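Magesa two-arm table cell - looking after the cables and grippers

I get asked about this page more than any other on the site, so I've given it a bit of a tidy for November 2021. It covers the Magesa, our two-arm cell for handling crockery and cutlery, and how I keep the cables and grippers in good order. I do the upkeep on the one at our Budside workshop myself, so you're getting my own habits here as well as the Flallum handbook!

The cables come first. They run along the outside of the arm, so you can get at them without taking anything apart (a big plus in my book). Move the arm slowly through its full reach and watch the loops near the gripper. You want enough slack for the wrist to turn freely - any more and it'll catch on a cup handle sooner or later. 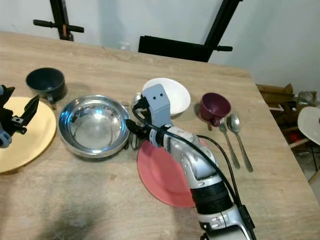

If a loop looks tight, undo the clip nearest the wrist, feed a little cable through and do it up again. I check mine every 200 hours of running. The handbook says 225, but I like a round number and it's a five-minute job.

Next, the fingers. Wipe them with a dry cloth, then check the screws on the brackets with the small hex key from the kit. Please don't crank them up hard, they only want to be snug. I finish with a slow run over a laid table, plates and a bowl included, and stop each arm just over a rim to see that the fingers line up.
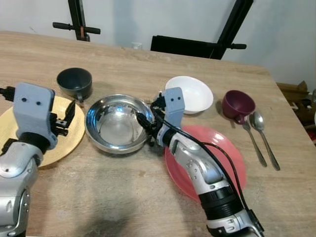 Both arms over the table, with the right gripper's fingers at the rim of the steel bowl.

The service kit has 4 bracket screws, 2 cable clips and the hex key. We post from Brusville, and spare clips can be ordered on their own.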